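Chopsticks, and how long you should keep them
4 min read

Wai-kit Shek bins his every autumn. All of them, the good ones too. October, kitchen bin, done -- then a new bundle from the shop on Latton Road and off we go again.

I thought this was mad. Then I looked at mine.

Grey at the tips. One slightly furry. A pair that wasn't a pair. I'd been eating noodles with those for, what, six years? Longer. They came with me from the old flat.

The trouble is mostly water. Bare wood and bamboo drink it up, and if they go in a drawer damp they stay damp. So stand them up, eating end wherever you like (people fall out over this, I'm not getting involved) and let the air get at them. A holder with holes or slots low down is what you want. Tip it out and scrub it when you do the sink.
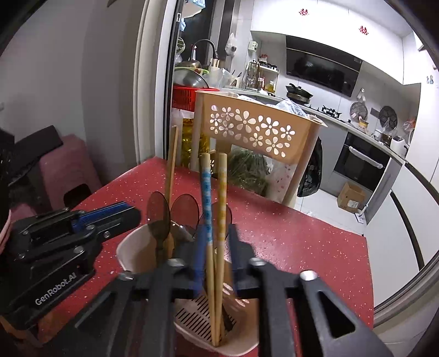

What to buy

Siu-ming Tam has sold kitchenware in Kilier for 18 years and has opinions. Lacquer looks lovely and slips. Metal lasts for ever, horrible with rice noodles. Plain bamboo is cheap, grips well, wears out -- fine, that's the deal. "People spend money on the pan and then eat with something out of a takeaway bag," she told me, while wrapping somebody elses teapot.

Her pick for a family is a bundle of 24 pairs, all the same, so you never have to match them. Patterned ones are for people with patience. Don't soak them overnight. Don't put them in the dishwasher unless the packet says so, and even then she pulls a face.

Length matters more than I expected. Long ones for cooking, keep your hand out of the oil. Shorter for the table, shorter still for kids.

I came home with 2 bundles and a ladle I did not need. Washed teh lot in hot soapy water, dried them with a tea towel, stood them up by the kettle.
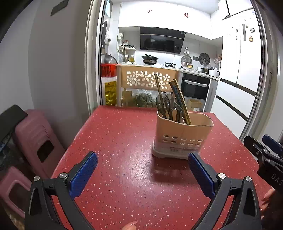 Can you sand down old ones and carry on?

Plain wood, lightly, if it's just a rough patch. Anything lacquered, cracked or musty should go.

200 shares
Contact the Bivlow food desk | Copyright Prajapati Magazines | Back to top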